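Gripper tech wanted, hand-held rigs, Kullus workshop

Hi! I'm Orsolya Oláh and I look after the gripper bench at Fodor, and I need a second pair of hands before December or I'm going to start talking to the calibration board. This is a paid, part-time job that could turn into a full-time one, and I'd love it if the right person read this on their lunch break and wrote to me before they got back to work.

A bit about us first. Fodor is small. We have one long room with good light, a storeroom with terrible light, and a kettle that belongs to the people downstairs. We put together and service hand-held grippers, the kind you squeeze yourself while a camera on top watches what the fingers do. Our name for the whole family of them is Kullus. The current version is the Meltovness, and there's an older one called the Zurnley that I've been threatening to retire for ages, but people keep sending them back to me for new fingers and I keep saying yes.

So the job is mostly keeping those things in good shape. A rig comes back from being used, it gets looked over, cleaned, re-padded if it needs it, checked against the marker cube, and goes out again. We have 525 open service tickets in the system right now (a lot of them are duplicates, please don't run away) and the numbering just passed 1797, so there's plenty of history to read through when you want to know why somebody drilled an extra hole in something.
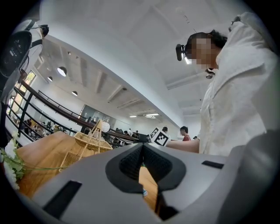 The fingers are where you'll spend most of your time, so let me tell you about those. The mount is black and rubbery, with a flared, rounded notch in the middle, and the V-shaped opening is lined with a finely textured mesh pad. That pad is the part I fuss over. Dust gets into the texture, the corners start to lift, and one day a cup that has been perfectly happy for weeks slides out sideways and somebody writes me a ticket saying the gripper is broken. Nine times out of ten you peel the old pad, clean the rubber, lay a new one and press it down into the bottom of the V with your thumb. It takes patience more than strength! I'll show you my way of doing it, and if you find a better one I'll switch.

After the pads comes the cube. It's white with black marker patterns, and you hold it up in front of the camera and turn it slowly while the software finds the faces. If the numbers settle, great, log it and move on. If they wander, you start looking for the cause: a smudge on the lens, a loose screw in the camera seat, the focus ring knocked a hair to one side, a cube with a worn face. I have a checklist for this and it's a good checklist, although page two is out of order and I know it. Fixing page two could be your first week.

Then there's the housing. Gray shell, matte, scuffs if you look at it wrong. We open it every 3000 squeezes (the rig keeps its own tally) to check the slide and the return spring, put a tiny bit of grease on the rail and close it up again. Tiny. I've opened ones where somebody was generous and it took me an afternoon to get it all out of the slots.

Who am I hoping for? Somebody who likes small repairs and doesn't mind doing the same one again. Maybe you fix bikes, or cameras, or sewing machines, or you were the one in the family who always got handed the broken toaster. A robotics degree is fine, and so is no degree at all. You should be able to use a torque driver without leaning on it, write a ticket that the next person can follow, and tell me when you've stripped a screw, which I promise I've done more than you have. Some Linux helps. If you've never touched a terminal but you're willing to, that's OK too, the calibration script is four commands and they're taped to the monitor.

The hours are 15 a week to begin with and you can spread them out however you like, as long as one stretch overlaps with mine so we can go through the tricky ones together. The work is on site, sorry, I can't mail you the bench. Now and then a rig needs adjusting where it's being used and one of us goes out with the tool roll. You'll be up and down stairs with a case on those days, and we cover travel.

Pay gets discussed in the first call, before either of us has spent real time on this. I can't stand it when that's left to the end.

To apply, write to me at the Fodor front desk address and put "Kullus bench" in the subject line. No cover letter! Send me a few lines about the last thing you repaired, what was wrong with it, and what you tried that didn't work. A photo of the repair is welcome, ugly ones included. If I like it I'll ask you in for a paid trial afternoon, where you'll re-pad one Meltovness and one Zurnley and run both through the cube check. I'll be at the next bench doing the same thing, so ask me anything.

Applications are open as of Sep 9, 2026, and I'm reading them as they come in. I answer everybody, though it may take me a few days if there's a pile of fingers on the bench.

Orsolya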